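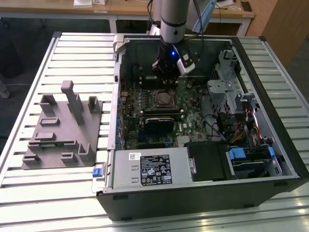
Greenberg Hardware Reuse — bench list

Subject: Re: Stripping the Nurkden desktops for parts
Posted to: bench

I read the proposal twice and I'm still not sold. I'll quote it in pieces and answer as I go, but first the tower at the top of this message. It's a Dell, on its side with the cover off, and the socket is exposed. Look at that and tell me what you'd put on the shelf. A board with a bare socket, a power supply, some brackets. Maybe somebody wants them. I'd like to know who before we open the rest of the pallet.

> Hi all,
>
> The pallets from Nurkden are in and I think we should change how we
> handle them. Up to now we've tested each desktop, fixed what we could
> and sold it whole. That takes forever and the whole machines don't
> move. I'd like to strip the entire lot and sell parts.

"Takes forever" is a feeling. Whole machines didn't move in April, true, but in April we had the side door shut for the floor work and half the regulars thought we had closed. I wouldn't build a plan on that month.

Also, we've never written down how long a full test takes compared with a full strip. My own guess is that they come out closer than people expect. Testing is mostly waiting, and you can do other things while a memory check runs. Stripping has your attention the whole way through, and then you have a pile of things that each need a label.

> Gista says we have 359 desktops in the building counting this
> delivery, and 236 of those are the same business line, so the parts
> would be interchangeable. That's a really good position to be in.

I'd be careful here. Gista says whatever we typed into it, and for most of last year we typed in what was on the intake sheet without opening anything. "The same business line" covers the small cases and the full towers, and they don't share power supplies or much of the sheet metal. Boards vary too. I had two on the bench with matching stickers outside, and the front panel connectors were in different places. Interchangeable has to be checked with the lid off, model by model, and then somebody has to fix the Gista record. If that step isn't in the plan, the number isn't worth much to me.

> Vumura will take sorted parts: boards in one bin, power supplies in
> another, drives cages and steel separate. They quoted up to $3,000
> for the lot if it's clean and sorted.

"Up to" is carrying a lot of weight in that sentence. What's the floor? I asked the same question the last time Vumura sent a quote and never got an answer I could write down. And "clean" needs a definition. Does a board with the heatsink still on it count as clean? Does a power supply with its cable bundle attached go in the power supply bin at full price, or do they knock it down? There's a fat bundle in every one of these, orange and yellow and red and black, and if they expect cable separated out, the labor on our side changes completely. Please don't cut the leads off before we know. A supply with cut leads can't be sold to anyone as a supply.

Then there's the question of what we get by selling them working. The power supplies are the part I'd least like to see go by weight. People do come in asking for them, usually with the dead one in a plastic bag, and they need that exact shape because nothing generic fits. I'd hold a shelf of those back whatever else is decided. Match them by the printed label on the unit, never by what the case was called.

> We can get through it quickly if everybody strips in the same order.
> Cover, drives, cards, memory, processor, board, supply. I can write
> it up.

Please do write it up, and please move a few things around. My notes, for what they're worth:

Drives come out before anything else and go straight to the wipe cart. They don't sit on the bench next to the case. We've had that conversation already.

Take the memory before the cards. With a long card still in place it's awkward to reach one end of the sticks on the towers, I grant you, but I've seen more broken clips from people leaning across an open board with a card in their hand. Happy to be outvoted on this one.

The processor is where I expect to lose an argument, so I'll make it now. If we pull processors, the socket has to be protected the minute it's open. Boards like these with a bare contact area are one dropped screw away from the scrap bin. We have a drawer with a few plastic socket covers in it and nowhere near enough for 236 machines. What's the plan for the rest? Tape is not a plan. I would sooner leave the processor in, leave the heatsink on, and sell the board as a tested set.

Screws: one tray per machine, please. The small silver ones at the side of the drive housing look like every other small silver screw and they aren't the same length as the ones for the board. I've got a coffee can full of screws on my bench that nobody can identify, and I'd rather not start a second.

Blue tabs release. Gray metal usually doesn't. If something gray isn't moving, there's a screw you haven't found, so stop pulling. I've straightened enough bent hinge brackets this year.

> We'd need bins and another rack. I priced it at $560, which we'd make
> back on the first pickup.

We'd make it back on the first pickup if the first pickup pays near the top of the quote, and see above. The rack I can support anyway, we need one. The bins I'd hold off on. We have stacks of gray totes under the stairs from the keyboard clear-out and they're the right size for supplies. Boards shouldn't be loose in any tote, new or old. Lay them flat with cardboard between, five or six deep at most, and don't put drive cages on top because the edges will scrape right through.

> Unless there are strong objections I'd like to start with the first
> pallet this week.
>
> Thanks for reading!

I'm not sure mine is a strong objection, but it's an objection. Here's what I would agree to.

Take ten machines from the first pallet, all confirmed as the same model with the covers off. Test five and finish them for sale as usual. Strip the other five in the order you write up. Write down start and finish times for each, on paper, and write down everything that got damaged or lost along the way (including my own mistakes, I'm volunteering for a share of both piles). Then take the stripped parts to Vumura as a sample and ask what they'd pay for exactly that, in exactly that condition. If the numbers favor stripping I'll drop it and help you strip the rest.

What I don't want is to open all of them at once and discover in a month that we have shelves full of half-empty cases, too far gone to sell whole and too mixed to sell as parts. We did that with the laptops. Some of those bottom shells are still in the back hallway.

A couple of smaller things while I'm typing:

— The covers need to stay with their cases until a machine is signed off one way or the other. I found several stacked against the wall with no tags on them. They look alike and they don't all fit.

— Whoever is entering these in Gista, please stop using "complete" for a machine that hasn't been opened. Use "unopened." A case can be heavy and still be missing its processor.

— The label printer is out of the small labels again. I've been using the wide ones cut in half and they peel.

If anyone has sold boards from this line, with or without processors, I'd like to hear what you got and how long they sat. Actual prices please, asking prices tell me very little. I'm at the bench after four most afternoons, and I'll leave a blank timing sheet clipped to the end of the first pallet.

Greenberg bench, second shift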